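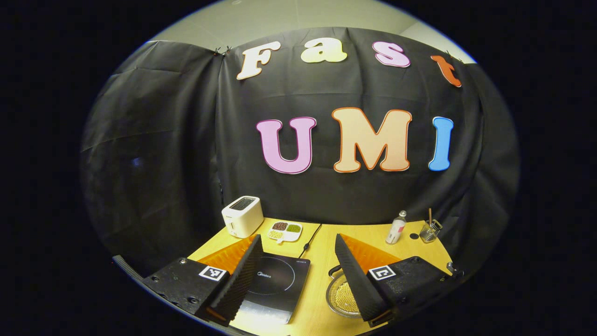 2019-05-25

Kitchen chores, bench notes. Continuing from the February list, same question as before: which of these jobs would I let a machine do without standing next to it. Thierry Charpentier read the draft of the list and wants the answers in plain yes/no with a reason. I will try.

Beans. Three kinds, reddish-brown, green and pale yellow, each in its own compartment of the small white dish. The chore is to take a spoonful from one compartment and leave the other two alone. For a person this is nothing. For a two-finger gripper the trouble is the walls of the dish, which are low, and the dish itself, which weighs very little and slides when pushed. Soft fingers help with the dish and do not help much with a single bean. Scooping with a held spoon looks more promising than pinching. Answer for now: no for single beans, maybe for a spoonful. Wivley has a heavier dish on the shelf at the back, ask before taking it.

Toaster. Two-slice, white, stood at the back left. Putting bread in is a fair test because the slot is narrow and bread bends. Cold toaster only until we agree on a rule for heat. I want to split this into three entries in the log, because we keep writing "toaster" and meaning different things:
- bread into slot
- lever down
- bread out
The third is the one I would not sign off on. Toast sits low in the slot and the fingers are wide. A person tips the thing over or uses wooden tongs. No.

Cooktop. Midea induction, front left. Setting a pan on the zone and taking it off again should be a yes within the year, in my opinion. The zone marking is faint on the black glass and the glass reflects the ceiling light, so placing by eye (anyone's eye) is worse than it should be. Cordeiro suggested a ring of matte tape outside the zone. I am against it. A kitchen does not come with tape on the cooktop, and if we add help each time something is hard we learn very little. Touch buttons are a separate chore and go on the next list.

Cord. Still runs across the wood from back to front. Anything that travels between the left and right halves of the table has to clear it. Thierry asked if it should be rerouted and I said leave it for this round, then write down every snag. Kitchens have cords. I may change my mind.

Bottle. Picking up a small plastic bottle is a yes and has been for a while. Unscrewing the cap needs one hand to hold and one to turn. With one gripper, no.

Glass cup. Clear, with the wooden stick standing in it. Clear glass is hard for cameras and I expect trouble at the rim. Pulling the stick out straight is fine on paper. If it comes out at an angle the cup goes over, and it is close to the right edge of the table. Move it inward before any trials.

Bowl of beads. Golden-yellow, small. This is the pouring chore. Plan is 40 pours into a second bowl, then weigh what is left on the table. Scale is in drawer 7. Last batch went everywhere and I was finding beads under the bench in 402 for days, so put a tray down first. Picking the spilled ones back up is a chore too and should be scored as one. My guess is a hard no. A brush and pan would do it faster than any fingers.

Count of chores with the splits: 11. I get two clear yeses, pan and bottle, and both are a matter of lifting one solid thing and setting it down again. The rest depend on small parts, thin openings or a second hand.

To do:
Tray and second bowl.
Bread, plain sliced, not the seeded kind from Okus, which crumbles.
Send Drirnport the split list so their log uses the same names as ours.
Ask Thierry how long he wants each chore timed, and whether a person with tongs should be timed on the same chores. I think so.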